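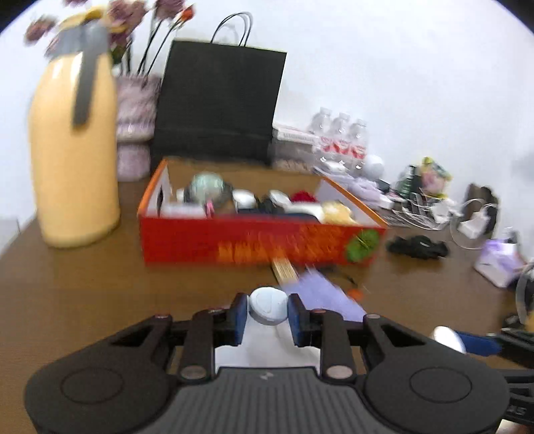
Kolbrún Þorgeirsson wrote to me after my last column that a worn pad is not a fault, it is only a pad which has worked, and that I make people nervous when I ask them to change it before it fails. I have thought about her letter for several evenings. I respect the argument, but I still disagree with it, and I would like to explain why in more words than I had the last time.

Our workshop in Imbridge keeps the hand-held grippers for the Kragh project. An operator holds them, closes the fingers on household things and puts the things where they belong, and the arm later learns from this. My part is small. I set the grippers up in the morning, I look after them in the day and I repair what comes back to my bench.

The pads are the part I care for most. On our grippers they are blue, one on each finger, and they carry all the contact with the world. When a pad becomes smooth, the operator does not notice. The hand is clever and it closes a little harder. So the work continues, and everybody believes the tool is in order. But the recording now contains a person who is compensating for a tired pad, and the arm has no tired pad, or it has another one. This is the damage I mean, and you will not find it with a visual check at the end of the week.

Kolbrún says that we should change a pad when it slips. My rule is 2000 closings, and then both pads together, also if one of them looks fresh. I did not choose the number from a manual. I kept a notebook through February, and the earliest slip I wrote down on a pad from the present batch came after 2000 closings. One pad from the previous batch slipped at 971, which made me change the supplier. Now we buy from Pruser, and I have fewer complaints, although their delivery is slow and the boxes arrive with the wrong label more often than I like.

It is true that this rule throws away some pads that could still work. I accept this. A pad is cheap, and a day of recordings that must be judged one by one is very expensive in patience.

The pins are a different question

With the pins I am less strict, and here maybe Kolbrún and I are closer. The linkage turns on metal pins, and many people want to put oil on them every morning, since a shiny pin looks loved. Please do not do it. Oil collects dust and small paper fibers, and then it travels along the linkage to the pads. I wipe the pins with a dry cloth, open and close the jaws slowly 20 times, and listen. A good gripper makes almost no sound. If there is a click, I look for play between the two arms, and I want both arms to arrive at the middle at the same moment.

If one arm arrives late, the object is pushed sideways before it is held. You can see this well with something small and round, a cap for example, which turns a little between the pads. With a carton or a bag you will never see it. For this reason I make my morning test on small things only.

I also believe the test must be done on the real table. For a long time I tested on my bench, which is clean and has good light, and then on the table the same gripper behaved badly. A full table has bottles, soft packets, cables, flowers. The operator reaches over these things, the wrist bends, and the load goes to one side of the linkage. My bench does not know anything about this.

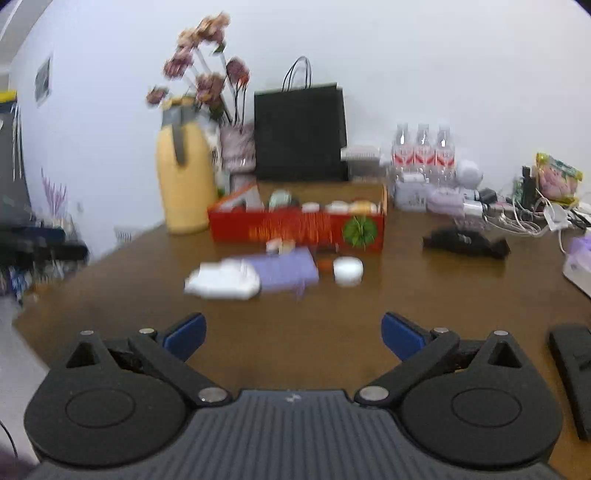 Who should do the repair

Some people in the project would like to send every gripper back to Sonard when it clicks, because Sonard did the assembly and has the correct tools. I understand it. It is comfortable to have one address for all problems. However, the person at that address did not see how the tool was held, and he will return it clean, tight and adjusted for a hand that does not exist.

I prefer that the operators do the first repair themselves. They can change pads after one demonstration. They can also replace a pin, if somebody sits beside them the first time and keeps the small parts in a dish. What they should not touch is the housing, and I say this as a person who opened one on a Saturday and needed until the evening to close it again.

There is one more habit I ask for, and it is the one which makes me unpopular. After a pad is changed, I write the change in the same log as the recordings, with the time of day. Kolbrún finds this too much paper. She would put it in a separate maintenance book, which stays at the bench and which — I know our people — will be opened 2 times in a year. We have not agreed, and for the moment we keep both.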